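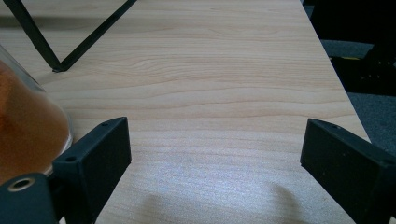
Ticket 930 – Table, Prinley meeting room
Category: Furniture
Priority: Low (requester selected Urgent)
Status: Closed, with reservations

Reported problem
Glare off the tabletop near the window end. Requester also states that the table "rocks when anyone has an opinion."

Friday, 9:10
Visited. Glare confirmed. It is a pale wood-grain top under a bright window, so the glare has a strong case. Rocking also confirmed, using one elbow.

Friday, 9:40
Checked the feet. All four adjusters were wound fully in, apart from one that was wound fully out. Leveled them. Table still rocks, now in a different direction.

Friday, 10:25
Put a level on the floor. The floor drops toward the Whitcombe side of the building. Reset the two adjusters on that side and locked the nuts. Rocking stopped. Leaned on every corner to be sure and was asked by a passing meeting whether I was all right.

Friday, 11:15
Back to the glare. Lowered the blind, which came down 30 inches and stayed there. Pumura quoted $79 for a new blind cord. Geltbridge suggested a matte desk mat, then sent a brochure for an entire table.

Friday, 1:50
Turned the table a quarter turn. Glare now lands where the conference phone goes, and the phone has not complained. Rechecked the adjusters after the move. One needed half a turn.

Requester comment
Much better. Can we have the old view back?

Reply
Yes, with the old glare. Please open a new ticket.

Outstanding
Blind cord, waiting on approval of the $79. Please don't pull on it in the meantime – it is down as far as it goes and it won't go back up.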